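Who Still Takes the Number 5? A study of bus use in Mudthorpe

Second-year project report, Human Geography

We chose our subject one wet afternoon in January, standing under the shelter at the top of Mudthorpe High Street and wondering why the timetable on the wall no longer matched any bus that came. What follows is the short version of our report. The full one, with the maps and the tables, is kept in the department office and anyone is welcome to borrow it. 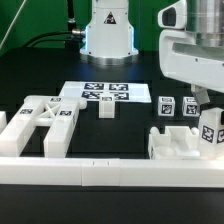
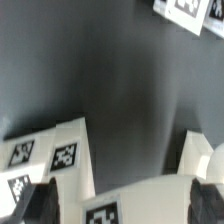
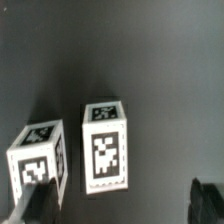
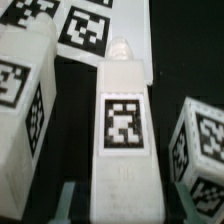
White blocks with square black-and-white markers, second and third pictures.

Report by Emese Bozsik and Rosalie Koller
September 6, 2021

Background

Mudthorpe is a small town with a long hill in the middle of it, and if you live at the bottom and your doctor is at the top you will have strong feelings about buses. The number 5 used to run every half hour between the market place and the Gondenus estate. It now runs every hour and stops after tea time. We wanted to find out who was still using it, what they used it for, and what the others had done instead when the service was cut.

How we went about it

We wrote a questionnaire of two pages and tried it out on our own families first, which led to a good deal of rewriting (Rosalie's grandmother wanted to know why there was no box for "visiting the cemetery", and she was quite right, so we put one in). We then delivered 1340 copies, mostly on foot, to the streets within a short walk of the route. People could post them back or leave them in the box at the Zotska bakery, where the staff were kind enough to keep an eye on it for us.

In the end 472 came back filled in well enough to use. We also rode the bus ourselves at different times of day and made notes on where people got on and off.

What people told us

Most of the regular passengers were over sixty, and shopping was the reason they gave most often. We had expected that. What we hadn't expected was how many wrote about the ride itself — seeing a neighbour, hearing who was poorly, having a reason to put a proper coat on. One lady on Layug Lane filled the whole back page with the history of the route and the names of drivers she had liked, and we have kept her letter with the report.

Younger people were harder to reach. Those who did answer said that the last bus left too early to be of any use after work, so they had bought a car or shared lifts with somebody who had one. A few cycled, though not up the hill.

Difficulties

Our sample leans towards people who like filling in forms. We also muddled two of the questions on fares, so that some readers gave the price of a single and others a return, and we have left those answers out of the tables. If we did it again we would knock on doors in the evening too, when working people are at home.

Suggestions

A later bus, even a single one, was the change asked for most often on the estate. A printed timetable that agrees with the real one would cost very little. We have sent a copy of our findings to the bus company and are waiting for a reply.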